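**Boletín de Allberg – Actividad institucional**

## Jornada de puertas abiertas en la sede de Suritz

El 10 de abril de 2023, Allberg abrió al público el área de ensayos de su sede de Suritz, en el marco del ciclo de visitas que organiza junto con el Foro. Asistieron más de 100 personas, en su mayoría profesionales de la logística, docentes de formación técnica y representantes de las empresas asociadas. La jornada estuvo dedicada a la manipulación robótica de objetos de uso cotidiano, línea de trabajo que el centro desarrolla en colaboración con Zaugg.

La sesión fue inaugurada por el director del área, Beat Pichler, quien agradeció la presencia de los asistentes y expuso el estado actual del programa. En su intervención recordó que los objetos pequeños, blandos o de superficie lisa siguen planteando dificultades considerables a los sistemas automáticos, y que buena parte del esfuerzo del equipo se concentra en la fase de aproximación y en el cierre de los dedos. «Una cesta, un cuenco y una mesa bastan para estudiar casi todo lo que nos preocupa», señaló.

Tras la presentación, los asistentes se distribuyeron en ocho grupos y accedieron por turnos al puesto de demostración. La tarea propuesta consistía en recoger un objeto situado sobre una superficie acolchada y depositarlo en una cesta de mimbre. El personal técnico explicó cada etapa del ejercicio y atendió las preguntas del público, referidas sobre todo a la fuerza de agarre, al desgaste de los dedos y a la repetibilidad del movimiento.

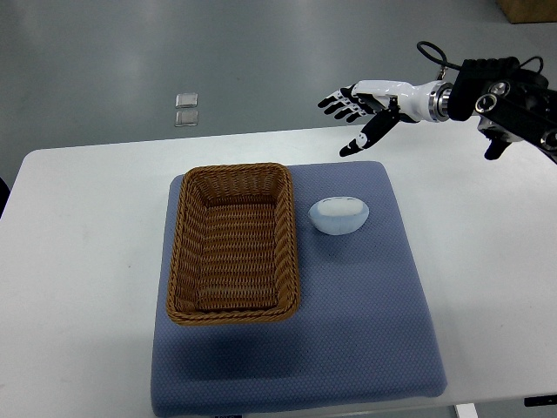
Mano robótica abierta sobre la mesa, en la primera imagen, y con un objeto de color claro sujeto entre los dedos, en la segunda.
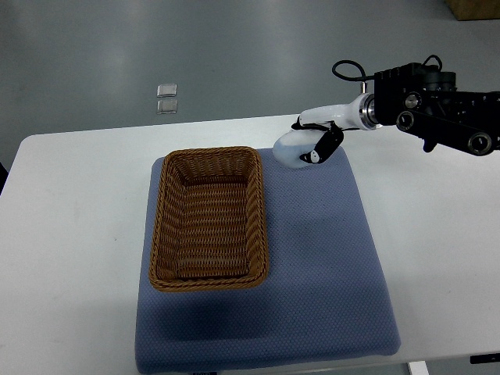 ## Contenido de la demostración

El ejercicio se desarrolló en dos modalidades. En la primera, un operador guiaba el brazo a distancia y los visitantes podían seguir el recorrido completo, desde la posición de espera hasta la cesta. En la segunda, el sistema ejecutaba por sí mismo la secuencia a partir de los registros obtenidos en sesiones anteriores. El archivo del programa reúne en la actualidad 3,000 registros de este tipo, que Allberg y Zaugg emplean en la evaluación comparada de estrategias de agarre.

Los responsables del puesto insistieron en que la velocidad no constituye, por el momento, un criterio prioritario. El protocolo valora en primer lugar la estabilidad de la sujeción y, a continuación, la precisión al depositar el objeto – dos aspectos que se califican por separado y que no siempre evolucionan al mismo ritmo.

## Coloquio y próximas actividades

La jornada concluyó con un coloquio moderado por el Foro. Varios asistentes del sector logístico se interesaron por la posibilidad de trasladar los ensayos a envases de formato irregular. Pichler indicó que la propuesta se encuentra en estudio y que su incorporación dependerá de la disponibilidad del puesto durante el segundo semestre.

Está prevista una nueva visita en septiembre, con el mismo formato y aforo limitado. Las entidades asociadas recibirán la convocatoria por los cauces habituales; las restantes personas interesadas podrán solicitar plaza en la secretaría de la sede de Suritz.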